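Freezing and storing vegetables: your questions, answered with some suspicion

These questions come from readers of the Stola allotment newsletter and from the Saturday stall. Answers are by Eldana Kumsa, who has been growing and freezing her own for years and has bought most of the gadgets so that you can keep your money.

Do I really have to blanch everything?

No. Blanching slows down the changes that make frozen veg taste of hay by spring. If you eat your beans within a few weeks you may not notice any difference. For anything that will sit in the freezer past Christmas, I would do it. Peppers and onions I never blanch and I have yet to hear a good argument for starting.

How long does frozen veg keep?

The charts all disagree, which ought to tell you something. Kept properly frozen it stays safe for a very long time. What goes is the texture. I try to use carrots and beans within eight months or so and I don't lose sleep if a bag gets missed.

Are the "freshness" bags worth the extra?

I tried the Nerkden ones last June, after three people on the site swore by them. I put half a row of carrots in those and half in ordinary zip bags, same fridge drawer, same day. After 4 weeks I could not tell which was which, and neither could my sister, who had not been told. One kitchen and one crop is hardly science, but it is one more test than the person selling them could tell me about.

So what should I use instead?

Any clear bag with a decent seal. Clear matters more than people think, as you will not eat what you can't see. Get the air out before you close it, and don't stuff it so full that the zip is under strain. 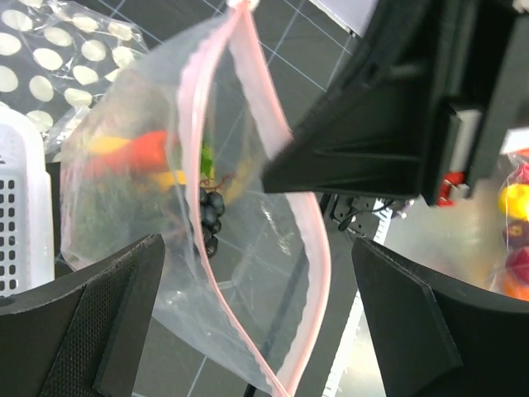
Clear zip bag with a pink seal, carrot inside.

Can I wash and reuse zip bags?

Yes, if they held vegetables. I throw out any that held raw meat or fish, and any where the seal has started to gape. Turn them inside out, use warm soapy water, and let them dry fully. The drying takes ages and is the reason most people give up.

Is a vacuum sealer better?

Better at keeping out frost, yes. Whether it is better for you depends on how much you grow. A neighbour worked out that her Tsegaye machine, plus the rolls it insists on, had cost her more than the vegetables in it were worth. If you have a chest freezer and a glut every year, perhaps. For a few bags of peas, no.

Should carrots be washed before storing?

Not if they are going in sand or in a sack. Brush the worst of the soil off, twist off the tops and leave it there. For the fridge I do wash them, and dry them well, as a wet carrot in a closed bag goes slimy fast.

Does putting a paper towel in the bag help?

A bit, with salad leaves. With roots I have seen no benefit. It has been passed round online so many times that it now counts as fact.

What about those fruit-ripening discs?

The packet for the Flasemov disc says it absorbs the gas that makes produce spoil. Some materials do absorb that gas. What the packet leaves out is how much one small disc takes up in a drawer that is opened ten times a day. I wrote to ask and got a voucher back.

Why has my frozen veg stuck together in one lump?

It went in damp, or it thawed slightly and froze again. Spread it on a tray first, freeze until hard, then bag it. If the lump has already happened, use it in soup.

Can I send in a question?

Please do. Leave a note at the stall before noon. If it is about a product, say whether you paid for it yourself.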